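Last updated 3 Sep 2025

# Cleaning, drying and storing a rechargeable silicone vibrator

These steps are for toys with a silicone body and a built-in battery, including the Tollness and both sizes of the Flasano. Glass and steel toys without a motor are easier to look after and have their own page. If the leaflet in your box says something different, follow the leaflet.

## What you need

- Mild, unscented liquid soap, or a toy cleaner made for silicone
- Warm running water
- A clean, lint-free cloth
- A soft toothbrush kept only for this
- A cotton or satin pouch

Don't use bleach, nail polish remover or scented body wash.

## Check the waterproof rating first

Look on the box or in the leaflet. "Waterproof" and "splashproof" are two different ratings. A waterproof toy can go under the tap. A splashproof one should be wiped with a damp, soapy cloth and wiped again with clean water, keeping the charging port out of it.

Never boil a toy that has a motor or battery, and don't put it in the dishwasher.

## Washing

1. Turn the toy off and unplug it. Close the port cover if it has one.
2. Take off any removable head or sleeve.
3. Rinse under warm water.
4. Work a small amount of soap over the whole surface with your fingers for 20 seconds.
5. Use the toothbrush on seams, around the buttons and inside any hollow tip. Go lightly. Stiff bristles leave scratches in the silicone.
6. Rinse until the surface no longer feels slippery.
7. Wash removable parts separately in the same way.

Wash before and after each use. If the toy is shared, wash it between partners and put a fresh condom on it each time as well.

## Drying

Pat it down with the cloth and leave it in the open air until it is fully dry, with removable parts off. Stand hollow tips with the opening facing down. Don't use a hair dryer, and keep it off radiators. Bath towels shed lint, and silicone picks up all of it.

Magnetic charging contacts need to be dry before you connect the cable. If you see a dull or greenish spot on them, wipe it with a dry cotton swab and contact the seller before charging again.

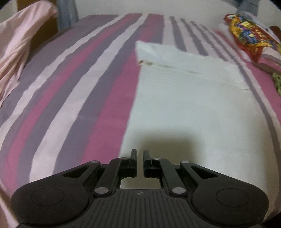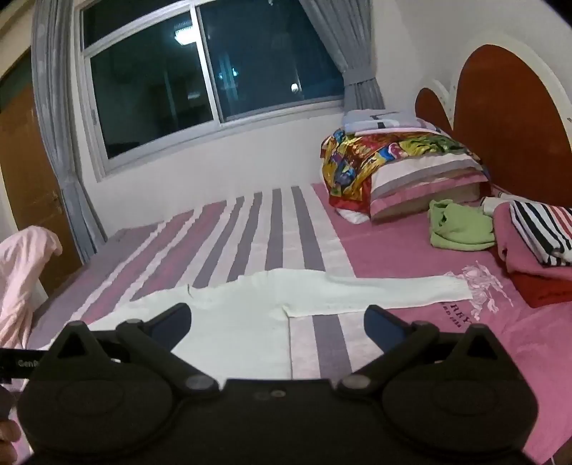

Lizelle Oosthuizen wrote in to say that she had followed the washing steps for a year and her toy had still gone tacky along one side. She had been using a silicone-based lubricant the whole time, and switching to a water-based one with the replacement had fixed it. She would have liked the warning higher up the page.

The warning, then: use water-based lubricant with silicone toys. Silicone on silicone can break down the surface, and washing won't bring it back. A toy that stays sticky after a proper wash, or has cracks or tears, should be replaced.

## Storing

Put each toy in its own pouch. Silicone toys shouldn't touch each other or anything made of jelly rubber or PVC. A drawer is fine if it stays cool and out of the sun.

For long storage, charge the battery to 50 percent first. Top it up every two months. If the model has a travel lock, turn it on; on the Tollness you hold both buttons until the light blinks.

## Disposal

Don't put a rechargeable toy in household trash. Wash it, then take it to an electronics drop-off point that accepts built-in batteries.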